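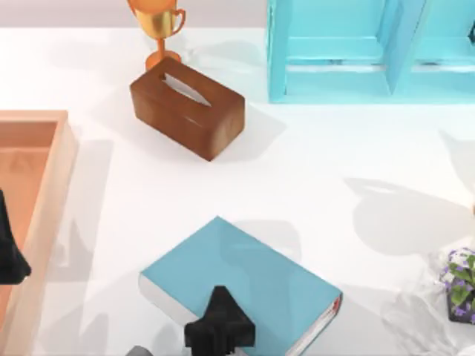
Wanyama told me I'd be bored by lunchtime, and that a fashion shoot is mostly people waiting for a steamer to heat up. Well, I wasn't bored, but the steamer part was spot on.

I'd been asked along to watch Horar, a small knitwear label, photograph its autumn range at Kurside, a Victorian house with more staircases than anybody could need. Call time was 6 in the morning. I turned up in a thin mac with a flask of tea and was promptly lent a jumper off the rail (mustard, cable knit, gorgeous, and yes, I had to give it back).

It was June, so of course everything we were shooting was wool. The models had drawn the short straw, standing on the terrace in roll-necks and long coats while the rest of us were down to T-shirts by ten. One of them kept a bag of frozen peas in the kitchen and pressed it to her neck between shots. I've since tried this at home and I can recommend it.

What surprised me was how little of the house ends up in the pictures. We spent two hours in the library — a lovely room, green from floor to ceiling — and the only bit they used was a window seat and half a curtain. The stylist wanted the colours of the knits to do the work, so anything too busy was carried out into the hall. By mid-morning you could hardly get to the loo for footstools.

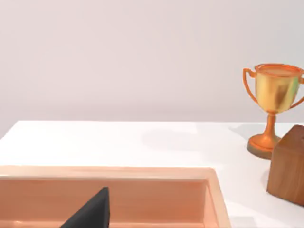

Light and shade on a pale tabletop.

The clothes themselves are very Horar: big collars, deep pockets, sleeves you can pull down over your hands. My favourite was the Ronder coat, a long wrap thing in oatmeal with a belt that goes round you twice. It comes in three colours and I changed my mind about which I wanted at least once an hour. The navy looked smartest on the stairs, but outdoors, against all that old stone, the oatmeal won easily.

Lunch was sandwiches on the back steps, with everyone under strict orders not to go near the rail with mayonnaise on their fingers. Then it was the walled garden, where the wind got up and the reflector took off over the beans. Three of us chased it!

By the end of the day they had taken 2,000 pictures, of which a couple of dozen will make it into the lookbook. I asked if that was a lot to throw away and was told it was a good day. They were still packing when I left, with one glove missing and the steamer hissing away in the hall.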